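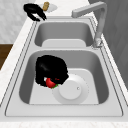 By Manju Upadhyay
Updated 3 February 2026

Kitchen robots: your questions, answered as well as I can

Ever since I wrote about the Grernach kitchen trials back in October, my inbox has been full of people wanting to know when they can stop doing dishes (I sympathize, believe me). I've gathered up the ones that come up most.

Can a robot do my kitchen chores yet?
Some of them, some of the time, and slowly. Picking up one small thing and putting it somewhere else is fairly well in hand. A whole evening's cleanup, with the greasy pan and the fork hiding under the lettuce, is still a long way off, I'm afraid.

Why does everyone practice at the sink?
Because sinks are hard! The walls are deep, so an arm has to reach down without bumping the rim, and steel basins are shiny enough to confuse a camera. Then there's the drain, right where a gripper wants to put its fingers. In the simulated kitchen at the top of this page, the black gripper is down in the nearer basin with its fingers curled around a small red thing, a tomato or something like it, right beside the drain. You or I would do that while talking on the phone.

Why a computer-made kitchen and not a real one?
Mostly time and broken plates. The team at Clunberg told me they ran one pickup task 2000 times in simulation before trying it on a real counter, where they managed 30 tries in an afternoon and were worn out by the end of it.

So does the practice carry over?
Partly. Of those 30 real tries, 12 went well from start to finish. Soft food is the sticking point, as squishing is difficult to simulate and a ripe tomato doesn't forgive much.

Will it wash the dishes too?
I haven't seen one I'd trust with my grandmother's bowls. Ospina has an arm that rinses plates nicely if you stand them up for it first, and at that point I might as well rinse them myself.

What about shop floors?
Much further along, bless them. Zastell has arms packing parts all day, but the parts are all alike and always arrive in the same spot. My kitchen has never once been like that.

Should I wait to buy a dishwasher?
Oh, please don't. Buy the dishwasher.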